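Stores and Bench Notes
Jul 30, 2025

Item 3: Small fasteners, sorting and box layout

The loose hardware at the Neta bench is being moved into compartment boxes. Until April it was kept in mixed tubs, one per size range, and the mixed tubs are being phased out. The notes below cover the box, the sorting surface and the order of work. They apply to nuts, wing nuts and short spacers. Screws over 3 inches stay in the wall drawers. 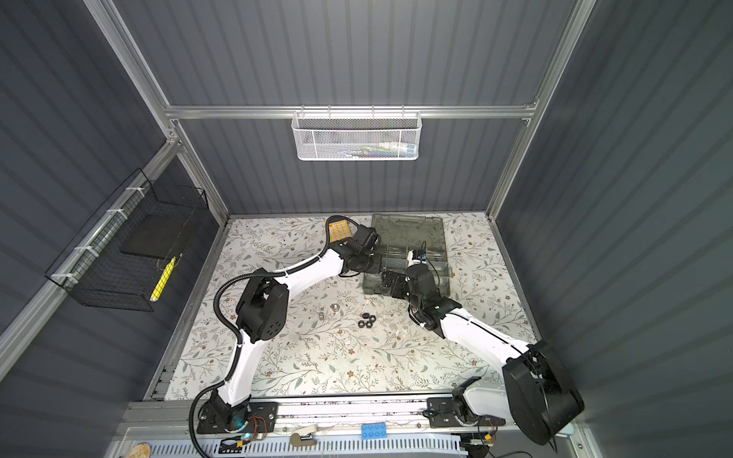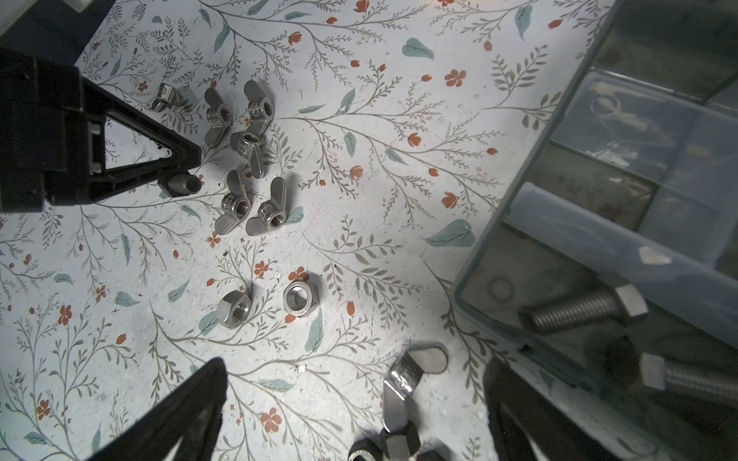
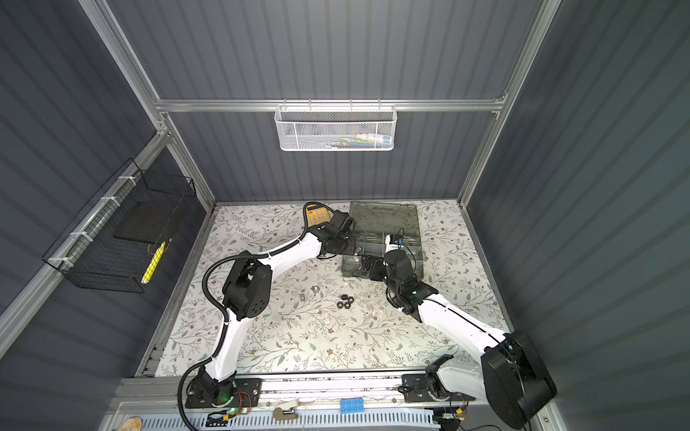 Sorting is done on a cloth with a small floral print. A bare hard top lets hex nuts roll when they land on edge, and a cloth stops most of that. A printed cloth has one drawback: a small dark nut can be hard to pick out against a leaf or a stem. A plain light cloth would be better and one has been requested from Masson.

Shape first, then finish, then thread. Wing nuts come out of the pile before anything else. They tangle with each other, and once they are gone the hex nuts spread into a single layer with one pass of the hand. Black and silver hex nuts are then separated. Thread size is checked last, against the gauge bolt, and only on parts that have already been grouped. A nut that binds on the second turn goes in the reject cup – do not force it and do not put it back with its group.

Box layout is as follows. Wing nuts take the larger compartments. Silver hex nuts go next to them in ascending size, black hex nuts in the row after that, and spacers at the hinge side. Leave one compartment free for unidentified parts. Fill to two thirds of the depth at most. Above that level parts ride over the dividers when the box is carried, and the sort has to be repeated.

Labels go on the front face, below the latch. Labels on the lid have been discontinued: the lid is folded back during filling and the text cannot be read from the working side.

The stock figure after the first round is 1,145 pieces entered. The target for the full transfer is 3,000. Five boxes have been ordered from Clisen in the same pattern as the current one. The Stelel boxes tried earlier had removable dividers that lifted under load, and they will be used for cable ties and clips only.

One comment was received from the Masson side on the draft of this item. It objects to sorting by finish before thread. The writer's view is that black and silver nuts of the same thread are interchangeable in most of the work done at the bench, and that splitting them doubles the number of compartments for no gain. The comment also asks for a flat tray with a pouring lip, so that a finished group can be tipped into its compartment in one go – picking nuts up singly was given as the slowest part of the job.

The tray has been added to the next order. The split by finish stays in place for this round. Black nuts are reordered separately and a combined count would hide a shortage. It will be looked at again when the last tub is empty.

Corrections to the label list should be written on the sheet kept with the gauge bolts.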